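Mirudeo Kitchen: Counter Gallery

The kitchen at Mirudeo was redone in October, and the part we get asked about most is the counter. The old tile top had grout lines that never came clean, so we went with granite. This page is for people choosing a surface or wondering how one holds up in daily use.

The slab came from Vuna and took 7 weeks to arrive. Lekota cut and fitted it in 2 days, including the sink opening. We chose a mixed pattern over a plain dark one because the plain samples showed every crumb. We seal it once a year and wipe it down with dish soap and water. Vinegar and lemon get cleaned up right away.

The stretch next to the stove is where most things land while a meal is being made. Cans wait there to be opened, and fruit stays out until it gets used. Long-handled tools hang on a rail from Reka when they are not needed.

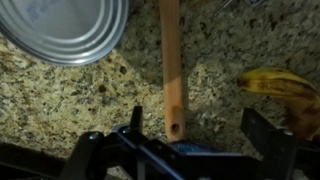 Cream, tan and gray granite, with a can, a wooden handle with a hanging hole, and a speckled banana.

Reader comment: We have a similar pattern and I would tell anyone to look at the full slab before paying. Our sample was mostly tan and the piece we got was much grayer. I like it now, but it took 10 months and new paint on the walls.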